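Setting the gripper offset and home pose in the Dralton cell

This page covers the simulated Dralton cell only. For the bench arm, use the notes Elmarie Steyn keeps with the Kevumach controller.

You need to redo the offset whenever the gripper model is swapped, the finger pads are changed or the arm is moved on its mount. It takes roughly 6 minutes if the joint limits are already loaded.

Before you start

Close any running task. Load the arm with no scene and check that all joints read zero. If one of them doesn't, reload the arm file and leave the joint alone. Typing in a correction by hand caused most of the trouble we had in June.

Setting the offset

1. Open the tool panel and pick the parallel-jaw gripper from the list.
2. Set the finger opening to 100 per cent.
3. Measure from the wrist flange to the middle of the pads, along the tool axis. Use the pads and not the ends of the fingers.
4. Type the figure into the Z box. X and Y stay at zero unless you have an angled mount.
5. Press Apply, then save under a new name. Do not save over the Brakden file, which Keabetswe Motaung's runs still read from.

Turn the wrist through a full circle. The tool point should stay where it is. If it draws a small ring, X or Y is wrong. If it moves only when you tilt the wrist, go back to step 3.

Setting the home pose

Load the bedroom scene with seed 2322 so that the furniture comes up in the same place each time. Bring the arm in high and lower it slowly with the jog keys. Stop with clear space under the fingers and press Store Home. 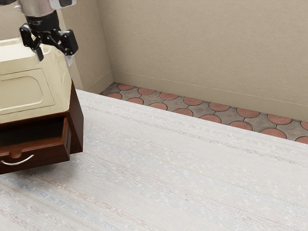

A good home pose leaves the arm free to go to the top or the front of the furniture without a big swing at the elbow. Keep the fingers open and clear of the surface, as they are over the cream top of the nightstand. Check the drawer as well. With it pulled partly open like this, jog down towards the curved handle and back up, and watch for the collision light.

If the light comes on during the move, raise home a little and try again. Kylie Mudgway's version has a second home for low drawers, and you can copy it from the McKinnon folder.

Last checks

Run the reach test 2 times, once with the drawer shut and once with it open. Save the log with your initials and tell Paloma Brannigan which tool file you used.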